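Rorby Teleop Kit
Leader arm, follower mount, foot pedal and the Nokport recording software

Price: $1,229
In stock, ships from our warehouse

Overview

The Rorby is a small leader arm you hold in your hand so that another arm, somewhere else, does what you do. Squeeze the grip and the far gripper closes. Turn your wrist and so does it. You will feel very clever for a minute or so, until you try to pick up something round.

We designed the Rorby for people who need to show a robot a job several dozen times and would like to still have a working shoulder at the end of it. The arm is counterbalanced, so it stays where you leave it when you reach for your coffee. Hold the pedal down to drive the follower, let it up and the follower stops. Earlier models used a button on the grip, and we have a drawer full of chipped mugs from that period.

Practice without breakage

The kit comes with a license for Grarwood, our simulated workbench. Grarwood takes the same input as the real follower and saves the same kind of file, so you can practice a grasp at your desk before you try it on anything with a repair bill. The object library leans toward awkward household things, including an old pocket watch with scrollwork all over the back of its case. It is a good first exercise and a bad one to do before lunch.

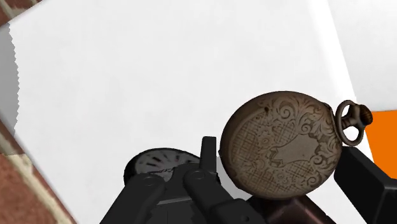
Small objects are where hand-guided demonstrations usually go wrong. Most people close the gripper too early, notice, open it, nudge sideways and close again, and the recording faithfully keeps every bit of that dithering. A policy trained on it will dither too, with great confidence. Nokport lets you mark the bad stretch with a tap of the pedal and redo it from the last good pose. In Grarwood the object goes back to its earlier position as well. On a real bench you will have to put it back yourself.

Recording

Nokport logs joint positions, grip opening, pedal state and up to two camera streams on a single clock. Takes can be trimmed, labeled and thrown away, and you should expect to do a lot of the last one. Scaling is adjustable from 1:1 down to 1:5, where five inches of your hand becomes one inch of gripper. We suggest the fine setting for anything with a crown, a clasp or sentimental value.

What's in the box

Leader arm with pinch grip
Table clamp
Foot pedal, 2 m cable
Follower adapter plate (Kárason pattern)
Power supply and USB cable
Nokport and Grarwood licenses, one seat each
Printed quick start card, which we know you won't read

Not included

The follower arm and its gripper, a computer, cameras, patience.

Compatibility

Any follower that takes the Kárason adapter plate will work without changes. For other arms you will need to write a joint map, and a blank one is supplied with the software. Left-handed use is fully supported: flip the grip, change the setting in Nokport and ignore the arrow molded into the base.

Warranty and returns

Two years on the leader arm and pedal. Wear to the grip pads is not covered, but replacements are cheap and push on without tools. Unused kits may be returned in original packaging. We do not cover objects dropped by the follower, however unfairly they were shaped.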